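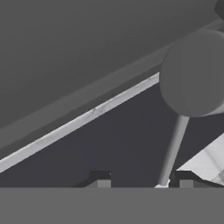

Zuletzt geändert: November, 23:14 Uhr

Greifervergleich in der Küchensimulation: Handkamera oder feste Kamera?

kabelsalat_nb
Ich habe den Parallelgreifer von Gurnano und den von Esov am selben Arm in der simulierten Küche laufen lassen, je 500 Durchgänge. Gurnano 372 Treffer, Esov deutlich weniger. Für mich ist die Sache damit klar.
Nabil Bataineh

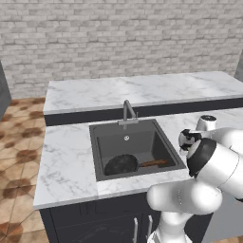 Gezählt habe ich jeden Griff, bei dem das Objekt am Ende über der Arbeitsplatte hing. Pfanne und Schwamm zusammen, Kameras unverändert.

drehmoment
Klar ist da gar nichts. Was für ein Reibwert? Bei Admasu sah das im Simulator auch immer prima aus, und am echten Arm rutschte jeder Stiel durch.

aslı_g
Sehe ich anders, für eine Rangfolge reicht die Simulation. Mich stört die Handkamera: graue Flächen, unten der Greifer, und daraus soll der Regler den Abstand schätzen? Ich würde nur die feste Ansicht nehmen.
Aslı Güler

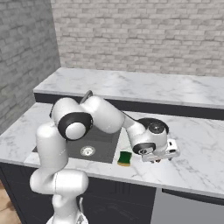
Und Pfanne und Schwamm bitte getrennt auswerten, sonst vergleichst du Äpfel mit Spülzeug.

kabelsalat_nb
Reibwert ist der Standard aus dem Paket von Kekville. Getrennte Zahlen kann ich nachreichen.

drehmoment
Also ungeprüft übernommen. Mach 2000 Durchgänge mit gestreuter Reibung, dann lese ich weiter.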